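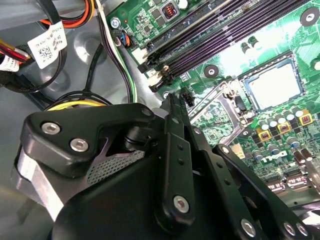

Which memory slots do you fill first when you only have two sticks?
Look it up in the board's manual, and if the manual has gone wherever manuals go, try the second and fourth slots counting out from the processor. Most four-slot desktop boards want it that way.

PC Assembly and Repair, Unit 3: Memory
Handout to keep beside you at the bench. Coffee rings are accepted.

Before you open anything
Shut the machine down, switch off the power supply at the back, pull the cord, then hold the power button for a few seconds. Clip your wrist strap to bare metal on the chassis. Paint does not conduct, however much confidence you clip to it.

Lay the case on its side. You want the board flat, with the slots facing the ceiling. People do install memory in an upright tower, and those people can be heard looking for a screw afterward.

Finding your way around
The memory slots are the long parallel ones near the processor socket. Each has a latch at one or both ends. Check which kind you have before pushing on anything, as the fixed end of a one-latch slot will not open for you and resents being asked.

Move cables out of the way by hand and leave them plugged in if they reach. If one has to come off, write down which header it came from. The small front panel connectors look memorable right up to the moment you unplug them.

Putting a stick in
Open the latch. Hold the module by its short edges and keep your fingers off the gold contacts. Match the notch in the module to the key in the slot. The notch is off center on purpose, so if the two don't line up, turn the module around. Do not reason with it.

Press straight down, one thumb on each end, until the latch swings up and clicks. It takes more force than feels polite. If the board bends visibly, stop and check the notch again.

Taking one out
Open the latch or latches and the module will lift a little. Pull it straight up. Rocking it end to end is how we came to have the Umard tray, which holds dead modules and is available for inspection by anyone who thinks they are the exception.

Mixing modules
DDR4 does not fit a DDR5 slot. Two modules of the same generation but different speeds will usually run together at the pace of the slower one. A matched pair is less trouble.

First boot
Reconnect power and leave the side panel off. A newly changed machine may sit on a black screen for a while as it trains the memory. Give it a few minutes before you start pulling things apart. If there is still no picture, reseat one module in the slot the manual names for a single stick and try again.

Lab work
Bench machines are labeled Piradden and Cáceres. Read chapter 2 of the Fururov workbook before the lab, and bring the log sheet from page 187 with the slot positions filled in.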